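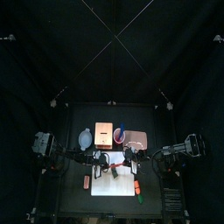 # Stemwood Tabletop Objects – README

4 min read

Home | Data card | Files | Changelog | Contact

## Summary

Stemwood is a set of recordings of small household objects being handled on a dark tabletop. This card covers the objects, the table layout and the file structure. 

- Episodes: 2642
- Object entries: 106
- Tables: 2
- Maintainer: Frøydis Ekström
- Object list: Jérémie Bouvier

## Layout

The work area is the lit part of the tabletop, inside an enclosure with black fabric walls. A white sheet lies on the table. Items not in use stand in a row along the back. The back row is listed left to right in `layout.csv`, as seen from the fixed camera. In the layout at the top of this card, the leftmost item is the pale blue round bowl with tab handles.

The active item is kept near the middle of the table. For stick episodes this is the thin red stick, held horizontally between the two grippers.

## Object entries

Each entry in `objects.csv` has these fields:

- `id` – Clerker inventory number, never reused
- `name` – short everyday name, lowercase
- `color` – main color as judged under the table light
- `shape` – round, flat, long or other
- `retired` – true if the item was withdrawn

Bowls are entered by color and handle type. Two bowls that differ only in color get separate entries. Sticks are entered by color alone.

## Known issues

- 185 episodes have a back row that does not match `layout.csv`. They are flagged `row_mismatch` and left in the default split.
- Pale blue and white items were confused in the first version of the color field. Fixed in the July release.
- The Shetty subset uses an older naming scheme – "dish" there means "bowl" here. A mapping is in `names_shetty.csv`.
- Object weights are missing for all Narkmont items.

## Corrections

Send the episode number, the object `id` and the proposed value to Frøydis Ekström. Changes to object names go through Jérémie Bouvier first and appear in the next release.

Contact | © Stemwood | Back to top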